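Packing firm teaches robot arms by hand at Genora site

Workers at a packing site in Genora are teaching robot arms to sort small supplies by steering them through the job, one attempt at a time. The project is run by Dresard, which packs and ships craft and repair goods for online shops, with software from the automation company Begay.

Under the scheme, a member of staff sits at a bench and moves a pair of hand controls. The arm copies the movement as it happens, and the software records where the arm went, how far the fingers opened and what the wrist camera saw. Each recording is then used to train the arm to do the same job without a person at the controls.

Dresard said its staff had recorded 1675 attempts by the end of June. It plans to reach 3850 before deciding whether to put an arm on a working packing line.

The first task is tape. The operator brings the gripper over a roll, sets the fingers either side of it, closes them and lifts. The roll then has to be put down in another spot on the bench. Rolls are turned and shifted between attempts so that the recordings do not all look alike.
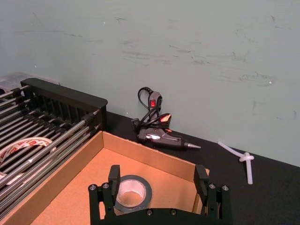

Operators are told to keep an attempt even when the first grip is poor, as long as they go on to correct it. Begay said recordings of a slip followed by a second try had been more useful than it expected, and that an early batch made up only of clean lifts had left the arm with no idea what to do when a roll moved.

Staff can also teach the arm by taking hold of it. In this mode the motors go slack and the operator pushes the wrist along the path by hand. Dresard said this was quicker to learn but tiring over a full shift, and that hands and sleeves kept getting into the camera's view. Most of the recording is now done with the controls.

New operators have a morning of practice before their attempts are saved. The hardest part, according to the firm's notes on the trial, is judging depth from the wrist view. People tend to stop too high above the bench and then come down too fast. A second screen showing the arm from the side was added after the opening weeks, and the notes say fewer attempts have been thrown away.

The benches are set up with ordinary goods and fittings left in place, including racks, boxes and plastic tubs. Begay said an arm trained over a bare table had done badly once other items were put near it. The company now asks customers to record in conditions close to those the arm will meet at work. 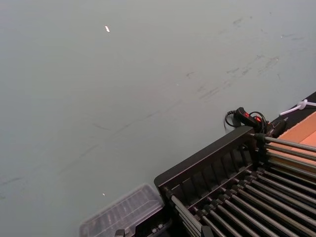
The rack and a clear container at the Genora site, from the wrist camera.

Shiny metal has been one of the harder things for the system to deal with. Bright highlights change as the wrist moves, and Begay said it had asked for more recordings made close to the racks and under different lighting. The room lights are now dimmed for part of each session.

In a test run without an operator, the arm picked up the roll and placed it correctly in 92 of its attempts, but Dresard would not say how many were made in all. It said the result was early and that the test had used only rolls of a similar width. Narrow rolls and part-used ones will be tried next.

The trial uses 3 arms, all leased. Dresard said no jobs would be cut while it was going on and that time spent at the controls was paid at the normal packing rate. Workers who would sooner stay on the line can turn the recording shifts down.

A second site in Clerorau is expected to start its own recordings once the tape task is finished. It will work on flat envelopes, which the Genora arms have not yet attempted.

Related items
Clerorau depot to keep night shift through winter
Begay opens training room for remote operators
Parcel firms asked to cut plastic filling
Genora bus route changed to serve warehouse estate
What wrist cameras can and cannot see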